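Comunidade de Apoio Técnico Grilport
Secção: Manipulação e automação de bancada

Comparação de garras em manipulador bimanual de baixo custo para dobragem de têxteis

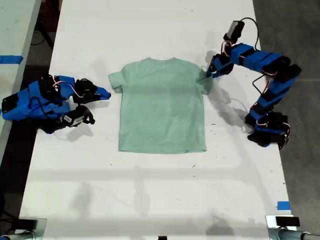 Enquadramento do pedido
Publicado por Reda Mahrous em 6 de agosto de 2026

Exmos. Senhores,

O nosso laboratório avalia, desde janeiro, uma bancada com dois braços impressos em 3D e servomotores, destinada à dobragem de peças de vestuário. A tarefa de referência consiste em dobrar uma T-shirt de manga curta estendida sobre uma mesa branca, começando pela manga direita, que o braço direito pinça pela extremidade enquanto o esquerdo aguarda recolhido junto ao tampo.

Foram comparadas duas configurações de garra. A primeira utiliza as maxilas rígidas de origem, sem revestimento. A segunda utiliza as mesmas maxilas com uma película de silicone colada na face interior. Em 100 tentativas por configuração, as maxilas rígidas concluíram a preensão da manga em 78. As revestidas seguram melhor o tecido depois de fechadas, mas apanham com frequência as duas camadas da manga e, por vezes, arrastam o corpo da peça.

Solicita-se parecer sobre os seguintes pontos:

a) se a diferença observada deve ser atribuída à garra ou à altura de aproximação, que foi mantida igual nos dois ensaios;
b) se a câmara colocada no braço, junto à garra, é suficiente para orientar a preensão, ou se convém acrescentar uma câmara fixa por cima da mesa;
c) se há vantagem em substituir o controlador dos servos antes de repetir os ensaios.

Com os melhores cumprimentos,
Reda Mahrous

Respostas da comunidade

Angeliki Galanis
Membro da comunidade, área de calibração

Exmo. Senhor,

Relativamente à alínea a), a manutenção da mesma altura de aproximação não torna os ensaios comparáveis. A película altera a espessura útil das maxilas e, consequentemente, o ponto em que estas tocam no tecido. Recomenda-se que a altura seja calibrada separadamente para cada configuração, de acordo com o procedimento seguinte:

Baixar a garra aberta até ao contacto com o tampo, sem tecido.
Registar a posição das juntas e subir 2 mm.
Fechar sobre um retalho do mesmo tecido e verificar se prende uma ou duas camadas.
Repetir em 3 pontos da mesa, incluindo um próximo do limite do alcance do braço.

O último ponto merece atenção. Com o braço muito estendido, a folga acumulada nos servos faz a ponta descer mais do que o comando indica, e uma calibração efetuada perto da base deixa de ser válida.

Quanto à alínea b), a câmara do braço é adequada para a aproximação final, mas perde a referência do conjunto assim que a garra desce sobre a peça. Uma câmara fixa superior permite localizar a gola, a bainha e as duas mangas antes de iniciar o movimento. Convém uniformizar a iluminação: a sombra do próprio braço sobre o tampo, bem como as faixas de luz que o atravessam, podem ser confundidas com bordos do tecido, sobretudo em peças de cor clara. Verifique-se igualmente que o cabo da câmara não fica pendente na zona de trabalho da garra.

No que respeita ao controlador, não se vê fundamento para a substituição nesta fase.

Angeliki Galanis

Lech Bednarek
Membro da comunidade

Na nossa instituição foi adotada a garra Jumell e o problema ficou resolvido. Sugere-se a aquisição.

Ro-un Hyun
Moderação, secção de manipulação

Subscreve-se a resposta de Angeliki Galanis quanto à calibração, com dois aditamentos.

O primeiro diz respeito ao critério de êxito. O pedido contabiliza a preensão, mas não esclarece se a apanha de duas camadas foi considerada falha. Para uma dobra de manga pode até ser o resultado pretendido. Sugere-se o registo separado de três situações: camada única, camada dupla e perda da peça durante a elevação.

O segundo refere-se à alínea c). Antes de qualquer substituição, deverá ser lida a corrente do servo da garra no momento do fecho. Se o valor atingir o limite configurado antes de as maxilas encostarem, a película é demasiado espessa e um controlador novo apresentará o mesmo comportamento.

A resposta de Lech Bednarek carece de indicação do tecido ensaiado e do modelo de braço. Solicita-se o respetivo complemento, nos termos das normas desta secção.

Ro-un Hyun

Comentário de Reda Mahrous

Agradecem-se os contributos. As camadas duplas foram contabilizadas como falha apenas na configuração revestida, pelo que os ensaios serão repetidos com critério único e altura calibrada por garra. Os resultados serão publicados nesta página.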